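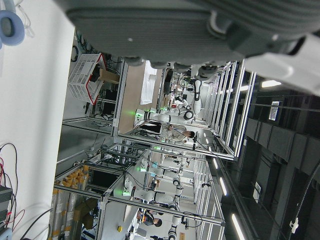
Furdale bay, arm stations with the folding cloth and basket set out. June.

Progress report to the Mestel fund, household chores strand

Short one this time, full figures come with the year-end return. Sorry for the notes style, writing between runs.

Where we are

Cloth folding is the main job this period. 314 attempts logged on the arms, 191 passed. A pass means folded in quarters, edges within a finger's width, no help from a person. Towels would be lower, we haven't put them in the count. Plain white cloth only so far.

Basket work is behind. Picking a cloth out of a basket is fine when the basket sits flat and square. Tip it or turn it and the arm catches the rim, then drags the lot. Flurkel (our planning software) now looks again before each reach, which helps but makes everything slower. 28 seconds for one cloth at best. Anybody at home would do it in two or three and be talking at the same time.

Small boxes – mixed. Lifting OK, putting back where it came from not OK. Shelf stacking for the shop-floor side has not been started, we said it would be and it hasn't.

So can it do a chore yet? Part of one, on a table we laid out, with staff near by. Would not leave it alone with a week's washing. The Tavares people asked us for a date for a laundry room trial and we have declined to give one untill the basket problem is sorted.

Staff time

More than planned. Most of it goes on resetting: cloth back, basket back, box back, start again. The arms work in parallel but resets don't, so one person going between stations sets the pace. We had budgeted for a lot less of this and will overspend on the line by the end of the period. Equipment line is under, would like to move the difference across if you agree.

Also lost 2 days to cabling. Now fixed, connectors swapped on every station. 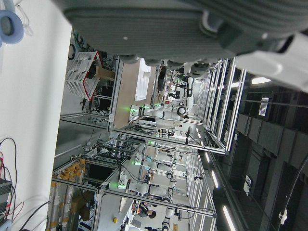
Next period

– basket at odd angles, this comes first
– coloured cloths and one real towel
– box return, same shelf same spot
– shorter resets, maybe a tray that puts the cloth back in a known place
– start shelf stacking, properly this time

What we need from you

A yes or no on moving the money. Also whether the Tavares trial still has to fall inside this grant or can slip into the next one. We'd rather it slipped. The spreadsheet of runs will follow seperately once the last batch has been checked.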